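Home Science for Kids > Kitchen > Dishes

Does a Dish Rack Really Do Anything?

Grown-ups say a lot of things about washing dishes. "Air drying is cleaner." "The dishwasher uses less water." "Rinse everything first." Some of it may be right. You should still ask how they know.

Start with the rack. A plate standing on its edge lets most of the water slide down and drip off. A plate lying flat holds a little puddle in the middle. So the rack isn't doing any drying. Gravity pulls the water down, and the air takes what is left. That last part is called evaporation. The rack's whole job is to hold the plate up and keep it away from its neighbors.

Don't take our word for it. Wash two plates that match. Stand one up and lay the other flat on the counter. Check them every few minutes and write down which one dries first. We think we know, but our kitchen might be warmer than yours, and plates come in odd shapes.

Now the dishwasher. Look at the lower rack in one and you will find rows of little wire posts called tines. They do the same thing as the slots in a dish rack. They also leave gaps so the spray can reach both sides. If you jam two plates into one gap, the spray can't get between them, no matter what it says on the soap box.

What about water? A reader in Hiltley sent us a poster claiming that a family saves 955 gallons a year by using a dishwasher. Which family? How many plates? Did they leave the faucet running while they scrubbed? The poster didn't say. A number with no story behind it is not worth much. A full dishwasher can beat a running faucet, sure. A half-empty one against somebody careful with a small tub of water is a much closer race, and you could measure the tub yourself with a pitcher.

And rinsing first? Scrape off the big bits. After that, try one load rinsed and one load only scraped, and compare. Ask before you run the machine, and let an adult deal with the knives. 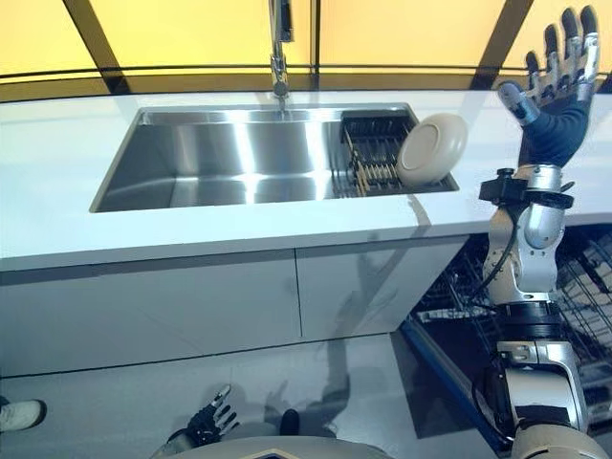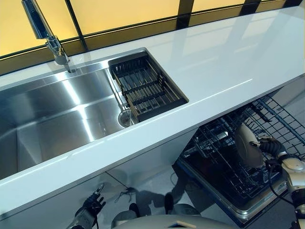

Both pictures: a steel sink set into a white counter, with a tall faucet at the back. The plate standing on its edge is in the first one.

Filed under: Kitchen questions, Try it yourself, Water

Contact us | © 2019 Husstead Kids' Pages | Back to top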